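Last updated 2/7/25
9 shares

Section 4 - Setting up automatic guest messages in Pollow

Do this before you open your December calendar. Takes a few minutes per property, less if you copy from one you've done.

1. Log in, go to Properties, pick the listing. Our screens show Plirkside Cottage, yours will have your own name.

2. Open Messages, then New schedule. Give it a name you'll recognise later.

3. Choose the trigger. Booking confirmed, days before arrival, or day of departure. One trigger per message.

4. Paste your text. Limit is 411 characters for SMS, 3889 for email. Anything over gets chopped with no warning.

5. Add the guest fields from the drop-down. Don't type the curly brackets yourself - a stray space and the guest sees the code.

CAUTION: never put the key safe code in the booking confirmed message. Use the arrival one. Cancelled guests keep there emails.

6. Set the send time. Pollow uses the property's time zone, not yours.

7. Send test. Check it on a phone as well as a computer.

8. Switch to Live and Save. Both. Live on its own does nothing.

Note: bookings imported through Mfaume can take up to 60 minutes to show, so a same-day arrival might miss its message. Send those by hand.

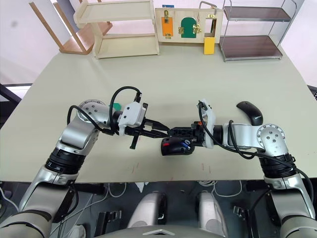

Hulloston Lets wrote: step 8 caught us out, we had everything on Live for a fortnight and hadnt saved. Also copying a schedule to another property sets it back to Draft, worth adding.

Added, thanks. After copying, open each one and repeat step 8.

2 comments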